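Grants > Sivbridge Neighborhood Fund > Reports > Second progress report

Second progress report: Sivbridge to Caltbridge evening bus

Prepared by Sioned Howells for the fund's grants manager

You asked for a frank account this time, so I have left out the quotes from happy riders. We have some. They were collected by our own staff on our own bus, and I wouldn't put much weight on them.

The evening bus carried 2394 passengers between the start of the grant and the end of September. The application promised more people would get to evening classes and late shifts. What we have is a count of people getting on. The driver's ticket machine doesn't know where anyone is going, or whether they used to make the same trip in a cousin's car. I would be careful about repeating the figure to your board as proof of anything beyond a bus with people in it.

Prys Prosser ran the rider survey in the spring. We printed 800 forms and got 233 back. Most came from the 6:40 p.m. run, which was already the busy one, and very few from the 9:15 p.m. run, the one the grant was meant to save. People who gave up on the service were never asked. Prys thinks the results are still useful for picking stops, and on that narrow point I agree with him. 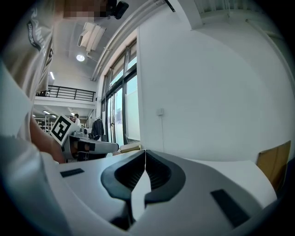

The late run is the weak spot. On wet nights it has gone out with the driver and one passenger. Our operator, Skamura, says numbers will pick up once people trust the timetable. They said the same in the first report. The timetable has changed twice since then, both times at Skamura's request, so I can see why trust is slow in coming.

The new stop at Kanagaratnam Court is doing better than I expected. I argued against it - too close to the one by the library - and the drivers tell me it now fills half the seats on some evenings. I'd like to see that hold through the winter before we pay for a shelter.

Spending is within budget, mostly through luck. Fuel cost less than planned. The $200 set aside for posters has not been touched, and I doubt posters would change much.

For the next period we plan to keep the 6:40 as it is, move the 9:15 back to its original time and leave it there, and phone former pass holders to ask why they stopped riding. If the late run is no busier by the next report, I will recommend dropping it and putting the money into shared taxis.

Contact the transport desk | Copyright Sivbridge Neighborhood Fund | Back to top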